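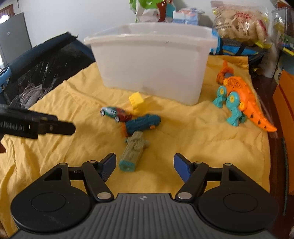

Zesano Toy Table

README, last updated April 18, 2019

Welcome! This is the data card for Zesano, a collection of photos of small toys waiting to be put away. If you have ever shared a home with a kid, you know the stuff: die-cast cars, dinosaurs with parts you can take off, chunky building blocks, and that one piece that clearly belongs to something but who knows what. I love this material and I hope you'll have as much fun with it as I've had.

What you get

762 photos, 86 different toys, one folder per tidy-up. Every folder has a notes.txt with the toys that were out, in the names we use for them (see below), and where they were supposed to end up. The notes are short. Some are very short, sorry, I was typing them with one thumb.

The setup

Yellow cloth on the table, toys on the cloth, big translucent white bin for the toys to go in. The cloth wrinkles like crazy and we stopped ironing it in January. Small cars lie at all sorts of angles on it and I think the photos are much better for that! Please don't write to me asking for a flat cloth version, there isn't one.

The rest of the room stays as it is. You'll find a mesh-sided playpen, a gray metal cabinet, bags, boxes and a bag of puffed snacks in the background, and we don't label any of it.

Names of things

Haf Parri came up with the naming rules and they have held up really well:

car_small: any toy car, die-cast or otherwise. Color goes after it, main color first, so the one with the red body and light blue roof is car_small_red_blue. The dark teal one with orange bits is car_small_teal_orange.

block_stud: building blocks with raised studs on top. The yellow one is block_stud_yellow.

dino: a dinosaur that is put together. The orange one with the teal legs and the long tail is dino_orange (my favorite, if you're wondering). Its legs and the gray screw-like piece on its back count as part of the dino for as long as they're on it. Once they're off they become part_loose.

log: the sage-green log shape with the teal cap. It was part_loose at first, then we gave it its own name after mixing it up with everything else for weeks.

bin: the bin. Only one per photo.

Where toys go

Everything named above goes in the bin, with the dino last so its tail doesn't get buried. Loose parts go in with everything else. We tried sorting them into a second container and gave up after 2 evenings.

Known problems

Folder 400 has no notes.txt. I know what was in it but I'd be guessing at the order, so I left it out.

Early folders say "truck" for some things that are now car_small. Search for both.

Seeing through the bin is hit or miss, so don't rely on it for telling which toys are already inside.

Using it

Go ahead and use the photos for anything to do with sorting, naming or tidying. Credit "Zesano Toy Table" and tell Haf or me what you made, we get so excited about these messages! Corrections to the notes are very welcome too. Put the folder number in the subject line.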